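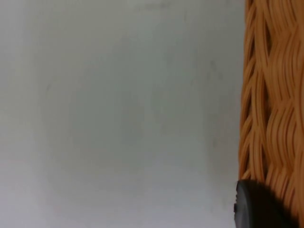
**Matte or eggshell for a small hallway? Need to decide by Friday**

**stillby_steph**

Hi all! We closed on our place in Stillby in February and I'm finally getting to the upstairs hallway, which is long and skinny and has one sad window at the far end. I've narrowed the color down to a pale gray-white (the paint store card calls it Willham, very fancy) but I can't settle on the finish. My husband wants eggshell because we have 2 kids and a dog who leans on everything. I want matte because these walls have been patched a LOT and I've read that any shine at all shows every bump.

The paint store runs its sale through Friday so I'd love to hear from people who've lived with one or the other. Pictures of your hallways welcome!

---

**dadwithladder**

Eggshell. Not even close. I did matte in our stairwell when the kids were little and you could see where every hand had been. Tried to wipe it and got shiny patches where I'd rubbed, which looked worse than the handprints.

---

**Maritza Quintero**

I'm going to disagree with dadwithladder a little bit. The old cheap flat paints were awful for that, yes, but the washable mattes are a different animal. I've had one in my entry for four years with grandkids in and out and I wipe it with a damp sponge (no scrubbing!) and it's fine.

What I'd worry about more is that window at the end. Light coming straight down the length of a wall is the worst possible light for patches. My sister's house in Drundberg is like that and her eggshell looks wavy from ten in the morning on.

---

**dadwithladder**

Washable matte costs a fortune though. And "fine with a damp sponge" is not the same as fine with a dog.

---

**stillby_steph**

Ha, the dog is the real issue. He's a big greasy sweetheart and there's already a brown stripe at hip height along the kitchen wall. Maritza, did you prime first or go right over the old paint?

---

**Maritza Quintero**

Primed the whole thing. If you only prime the patches they'll soak up paint differently from the rest and you get those dull spots (it's called flashing). Do the full wall, then two coats. And sand the patches with something finer than you think you need, I went up to 220.

---

**bungalow_bev**

Jumping in to ask, is the house older? Ours was built in 2000 and the walls had builder's flat on them that came off on a rag. Literally chalky. If yours is like that, wash it before the primer or you'll be painting over dust.

Also, can I say a word for beadboard up to chair rail height? Semi-gloss on the bottom where the dog leans, matte on top. Everybody gets what they want!

---

**dadwithladder**

OK I hate to say it but bev's idea is good. Beadboard in a skinny hallway can feel tight, though. I'd do a plain rail and just change the paint below it.

---

**bungalow_bev**

It adds maybe a quarter inch, you big grump.

---

**stillby_steph**

I'm laughing so hard at you two. I showed my husband and he's sold on the rail with a tougher paint underneath, same color top and bottom. Does that look weird, same color in two finishes?

---

**Maritza Quintero**

Not weird at all, I think it's pretty. Get a sample of each and put them on the wall side by side, then go look after dinner with the lamps on. My gray went faintly purple at night and I had to start over with a warmer one.

---

**stillby_steph**

Purple!! Okay, picking up samples tomorrow morning before work. I'll post again once they're up.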